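Budgeting for a second arm: what the spreadsheet missed

Last August I wrote up the purchase of our first arm and said I would do a follow-up once the second one was installed and the invoices had stopped arriving. They have mostly stopped. One is still being disputed, over a freight surcharge, and I have left it out of the totals.

For those who did not read the first post: I look after equipment for a small group at Urnley that works on household handling tasks. Setting out dishes, putting them away, moving things between surfaces. I do the purchasing, the mounting, the wiring and the spare parts drawer. Shafiq Navaratnam writes the control code and signs the purchase requests, which means he is the one who has to be convinced.

The request for the second arm was easy to write. A single arm can pick up a plate. It cannot pick up a plate and keep a mug out of the way at the same time, and a lot of kitchen work is of that second sort. The arm itself had a list price, the list price had not moved since the first purchase, and I assumed the rest of the budget could be copied over from last year with the date changed. Most of the errors come from that assumption.

The first error was the controller. I had read the data sheet as saying that one controller would serve two arms. It will, if both arms are run from the same motion program and never need to be stopped separately. Ours need to be stopped separately. A second controller went on the order, along with a second power supply, and the cabinet we had bought for one of each had to be replaced with a deeper one.

The second error was grippers. I budgeted one per arm, with no spare. We had been through this with the first arm, when a finger mount cracked and the replacement took 3 weeks to come. I had written a note to myself about it and then did not read the note. The grippers we use come from Skinditz, who quote quickly and ship slowly. The current price with the wrist adapter is 1,895 dollars each. The adapter is not optional, and on their price sheet it appears on a different page from the gripper.

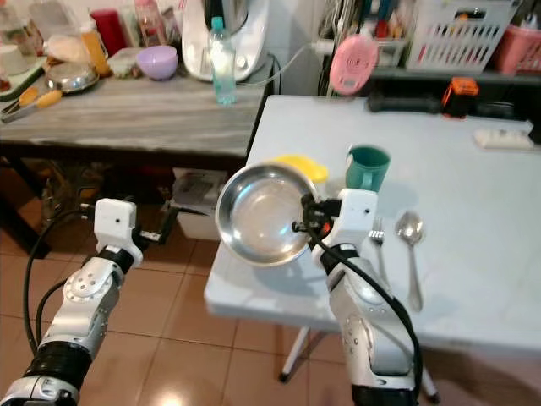 Should you buy the grippers from the same company that makes the arm?

Buy them from the arm maker if you expect to change the software often, and from a third party if you expect to change the gripper often. The maker's own grippers cost more but are supported in the same release, so an update does not leave you writing a driver. We change grippers more than we change software, so we went outside. A group with no one available to maintain drivers should pay the difference.

The third error was cable. Every budget I have seen for this kind of work has a line for cable that was filled in last, with whatever was left. The cables that come with an arm are sized for an arm bolted to a bench with the controller under it. If the arm is mounted on anything else, you need extensions, and extensions for the high-flex type are made to order. I also recommend buying clips and sleeve by the box. We used a good deal more of both than planned, mainly in working out where the gripper cable could run without limiting the last joint. A cable that is too short shows up on the first day. A cable that is too long takes longer to notice, and it gets noticed when it catches on something.

The fourth item was not an error but I would still do it differently. We bought a service plan from Negi, who supplied both arms. The plan covers parts and labor for the joints and excludes anything past the wrist. All of our failures so far have been past the wrist. I have kept the plan for this year because a joint replacement outside it would use up the whole repair line, but I have asked for a quote on a parts-only version.

Consumables deserve their own line. I set aside 200 dollars for dishes, cutlery and other objects to handle, and that was the one number in the spreadsheet that held. Plain household goods are the right thing to buy. Polished metal is worth including early, as reflections are hard on depth cameras and it is better to learn how bad the problem is before the software schedule is fixed. Buy duplicates of anything you intend to report results on. Bowls get discontinued like everything else.

Lead times, for planning purposes: the arm took 7 weeks from purchase order to dock, the same as last year. The controller arrived with it. The cabinet came from Drastetti and arrived early, and we then had nowhere to put it. If you are ordering from several suppliers, ask each one for a ship date in writing and order the slowest item first, even if it is also the cheapest. In our case that was the made-to-order cable.

For next year's request I have changed the template. Each arm now carries a fixed set of lines under it: controller, power supply, gripper with adapter, spare gripper, cable extensions, clips and sleeve, mounting hardware, freight. A line can be set to zero but it cannot be deleted, and zero needs a sentence of explanation. Shafiq thinks the sentence is excessive. He has approved the template anyway.

I still have not settled how to budget for floor space. The second arm did not need much of it, but the keep-clear area around the pair is larger than I drew it, and some shelving may have to move. Facilities charges for that by the hour. I will add the figure when I have it.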